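Section 4. Laying Out and Folding a Polo Shirt

Applies to: short-sleeved knit shirts with a collar and a button placket. For T-shirts, see Section 3. For long sleeves, see Section 5.

Most folding guides promise a shirt that comes out of the drawer looking pressed. This one doesn't. A polo has a collar, a placket and two cuffs, and all of them fight you a little. The steps below give a flat rectangle that stacks without sliding. If you want more than that, you want an iron.

4.1 Before you start

You need a table longer than the shirt. A bed will do if you have nothing else, but the mattress gives under your hands and the creases you smooth out come back. We don't recommend the floor.

You don't need a folding board. Lorraine Greenwood tested the Kamath board against bare hands for the Museo staff laundry and went through 429 shirts. The board was faster on T-shirts. On polos the collar kept catching on the hinge, and she stopped using it before the end of July. If you already own one, put it away for this section.

CAUTION: Fold only shirts that are completely dry. A damp collar takes on whatever shape you leave it in.

4.2 Laying the shirt flat

1. Wipe the table with a dry cloth.

2. Lay the shirt face up, lengthwise on the table, with the collar at the far end and the hem toward you.

3. Turn the collar down all the way around. Check the back of the neck, where it likes to stand up.
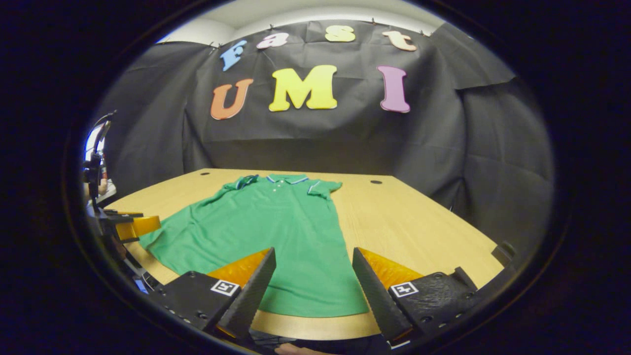
4. Pull each sleeve out to its own side. Take hold of the cuff and not the middle of the sleeve, or you will stretch the knit.

5. Put one hand at the base of the placket to hold it still. With the other hand, sweep down to the hem and then out to each side seam.

6. Stop. A few soft wrinkles in the body are fine. People spend longer on this step than on all the others together, and the result looks the same once the shirt is folded.

NOTE: Some guides tell you to fasten every button first. We tried it both ways and could not see a difference in the stack. Fasten the lowest one if the placket gapes. Leave the top one alone.

NOTE: If one side of the body spreads wider than the other, look at the side seams before you blame your hands. Many knit shirts twist in the wash, and no amount of tugging puts them back for good. Split the difference and carry on.

4.3 Checking the layout

Stand at the hem end and look up the length of the shirt. Three things matter at this point: the collar lies down on both sides, the placket runs in a straight line from the neck, and the body is not bunched up underneath. Slide a flat hand under the back if you aren't sure about the last one.

Striped trim on a collar is useful. If the stripes look even from left to right, the collar is straight. With a plain collar you have to go by the points.
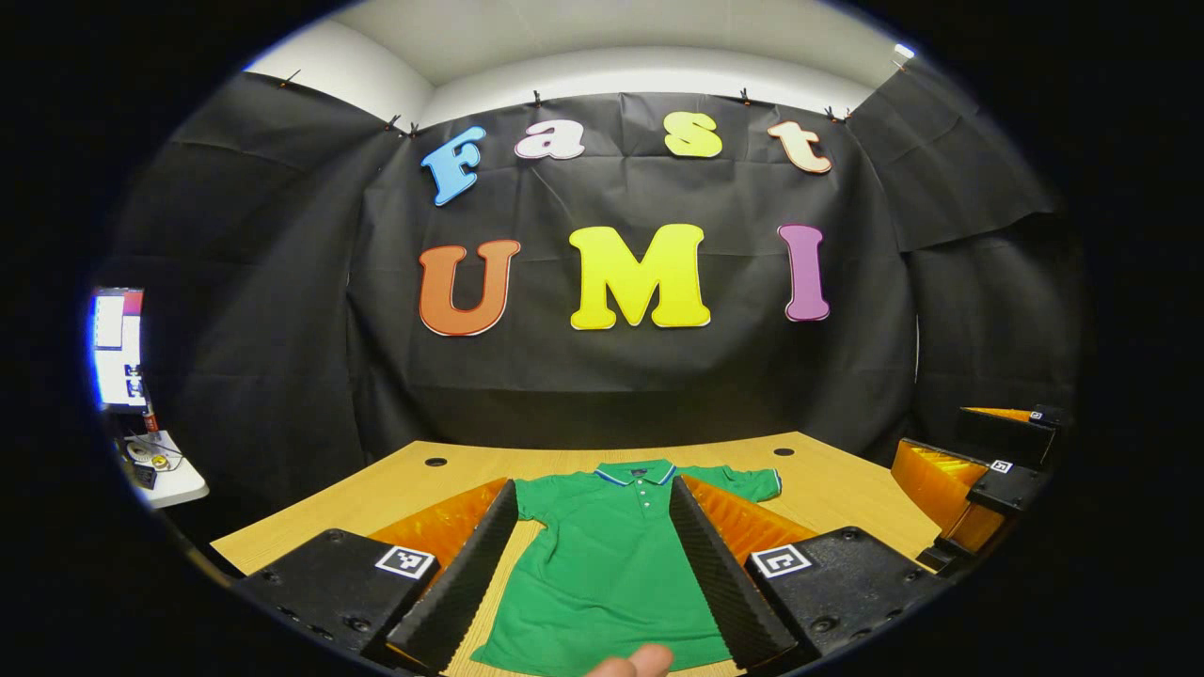 4.4 Folding

7. Turn the shirt over, face down, keeping the collar at the far end. Smooth it once more.

8. Fold the right side in toward the center of the back. The fold line should start halfway along the shoulder.

9. Fold the sleeve back on itself so that the cuff stays inside the folded edge.

10. Repeat steps 8 and 9 on the left.

11. Bring the hem up to just below the collar. Don't cover the collar.

12. Turn the shirt face up.

CAUTION: Do not press down hard on the placket. The buttons leave marks in the layer underneath, and on lighter fabrics those marks show.

NOTE: The "two-second fold" you may have seen online works on T-shirts. Wayne Lightfoot can do it on a polo, but he then spends some time fixing the collar, so we don't count it.

4.5 Stacking

Alternate the collars, one to the left and the next to the right, or the stack will lean. The Funum drawer divider fits a shirt folded this way. The Elo divider does not, whatever the packaging says, unless you add a third fold across the middle.

If a folded shirt has been at the bottom of the stack for a season, expect a crease across the chest. Hang it overnight before wearing. Go on to Section 5 for long sleeves.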